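The Robot Learned the Room

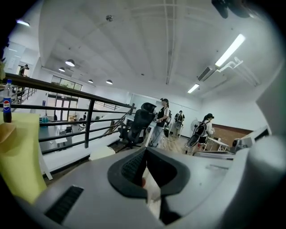

The room, from the gripper's side of things.

Every paper on learning from handheld grippers has a paragraph about diversity. The idea is sound enough. You take the robot's hand off the robot, give it to a person, and let that person wander about picking things up in ordinary places. The places differ, so the policy generalizes. I have written that paragraph myself 4 times and believed it for most of them.

Then Janaka Karunaratne ran a test on our Reneck policy that I wish he had thought of sooner, or not at all. He took 3630 demonstrations, sorted them by room, and trained on everything except one room at a time. Success on the missing room fell off a cliff. He then kept the total the same but spread it over more rooms, with far fewer demonstrations in each, and most of the loss came back.

So we had been paying for the wrong thing. A wide lens sees the bottle you care about, and it also sees the railing, the lamps, the fans, the office chair and whoever is standing near the wall with a backpack on. Give a network a few hundred passes through one room and it will happily learn the lamps.

Elikem Sowah, who reviews our drafts with a cheerfulness I find suspicious, says this is old news and that the Drolta people crop the view. Fine. But cropping throws away the context we bragged about in the paragraph on diversity – you can't sell the wide view on page 3 and mask it out on page 7.

My modest proposal is that papers stop reporting hours and demonstrations in the abstract and report rooms. It's a smaller number, and it looks terrible in a table. Ours would have gone in next to Cellcombe's in May, and I can see why I left it out.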